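Hand maintenance on the Trilton cell

The Trilton cell is a robot work cell used for handling trials at the Sturnitz site. It consists of one robot with multi-fingered hands, a marked floor area, a control cabinet and a service bench. The cell is known mainly for its maintenance routine, which was written down early and has been copied, with changes, by other cells at the same site.

Layout

The working area is bounded by floor tape. Cables to the hands run along the arms, with enough slack left at the wrist for a full turn in either direction. The service bench stands outside the taped area, so that a hand taken off the robot can be worked on while the cell is powered down.

The control cabinet holds the drives, the safety relay and the hand controller. The hand controller is a separate unit made by Skerner and can be replaced without opening the drive section.

Routine care

The hands receive more attention than any other part of the robot. Fingertips wear quickly, and the small screws at the finger joints work loose under repeated closing. The routine is divided into a short check at the start of each shift and a longer service every Tuesday.

The short check is done with the robot in its rest position. The operator opens and closes each hand slowly, watches for a finger that lags behind the others, and wipes the fingertips with a dry cloth. Solvents are not used on the tips - an early batch hardened and split after being cleaned with alcohol.

The weekly service is done with the power locked out. Joint screws are checked with a torque driver, cable ties at the wrist are inspected, and the thumb is moved by hand through its full range. A thumb that feels rough or gritty is taken to the bench.
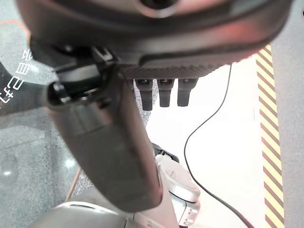
Does a hand have to be recalibrated after a fingertip is changed?
Only the finger that was worked on needs it. The controller stores a separate closing position for each finger, and a new tip is slightly thicker than a worn one.

Finger replacement

A finger is replaced as a unit. The cap at the base is removed first, then the retaining screw, and the finger is drawn straight out of its socket. Twisting it can damage the connector. The new finger is pressed in until it seats, the screw is tightened, and the cap goes back on last.

After replacement the hand is closed 50 times at low speed with nothing in its grip. If the motor current stays level, the finger is calibrated and the cell is returned to use. If the current climbs, the finger is removed and the socket is cleaned.

Service records

Each hand has its own log, kept on paper at the bench and copied into the site database. The log lists the closing count at every repair. The first right hand reached 1,873 hours before its thumb drive was exchanged, and the first left hand reached 2,181 hours. The difference was put down to the larger share of gripping work given to the right hand.

Both exchanges were carried out by Vigfúsdóttir, the contractor that also supplies the bench fixtures. The fixtures hold a hand palm up or palm down and fit both sides.

Later changes

The original routine called for a full strip-down of each hand every June. This was dropped after 2 years. Parts opened on schedule were mostly found to be in good order, and several connectors had been damaged in the process. A strip-down is now done only when the weekly service finds a fault that cannot be cleared at the joint itself.

The wrist cables are still replaced at fixed intervals - a worn cable can pass a movement test and fail later under load.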